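Print this story
E-mail this story to a friend

The Dining Room

Kalkidan Ayele had promised her uncle she would be home by supper, and it was already the kind of dark outside the windows at Camonstead that made the parking lot lights look orange. But the Welter gripper still had its second set of trials to run, and Kiros Belay, who was a patient man in most things, could not bear to leave a comparison half done overnight.

"Two fingers or three," he said, pulling his chair up beside hers. "That's all anyone upstairs wants to know. You'd think they were ordering soup."

They had been at it since September. The Bangash had two fingers, long and plain, and the Welter had three and a good deal of opinion behind it, most of it belonging to Gerasimos Panagiotou, who had drawn the thing himself and came down twice a day to ask how it was getting along — the way another man might ask after a niece away at school. Both of them had to be tried in the simulator before anyone would let them near a real arm, and the simulator, for reasons older than Kalkidan's job, was a house. You could have any room you liked so long as it was the dining room.
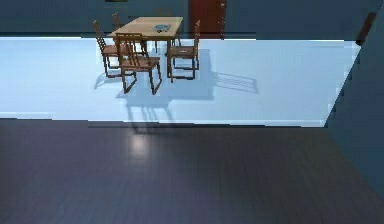 She had grown fond of it all the same. Her grandmother had kept a dining room like that in the house on the hill, four chairs and a door you weren't to slam, and on long afternoons Kalkidan caught herself wondering who was expected for dinner. She had never told Kiros this. He would have been kind about it, and then he would have told Jericho Calimlim, who would not.

"Which one's loaded?" Kiros asked.

"The Welter, on the Wano controller. Run 1733."

"And the Bangash?"

"Finished at lunch. Eighty tries, and it dropped the cup in 52 of them."

Kiros whistled, low and sorry. He had been rooting for the Bangash, I think, because it was the cheaper one and because it had come in a box with a handwritten note from the people who made it. He got up and filled the kettle and stood over it with his back to the screens, and while it grumbled its way to a boil he talked about Henok Tefera, who had started the whole comparison and then gone off to get married, leaving behind a notebook nobody could read and a very good coat.
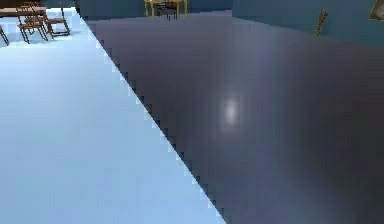
"He used to say you should never trust a gripper until you'd seen it on a bad day," Kiros said. "I never knew what he meant. How does a gripper have a bad day?"

"You make the cup slippery," said Kalkidan.

He turned around with the two mugs in his hands. She already had the settings open. It was a small number, the one for friction, tucked away under a heading she had scrolled past every day for weeks, and she brought it down by half and saved the file under her own name, so that if Gerasimos was going to be angry he would at least know where to come.

Kiros set her tea beside the keyboard. He looked at the number for quite a while, and then at the clock, and then he took off his jacket again and hung it over the back of the chair.

"Call your uncle," he said.

E-mail this story to a friend
Print this story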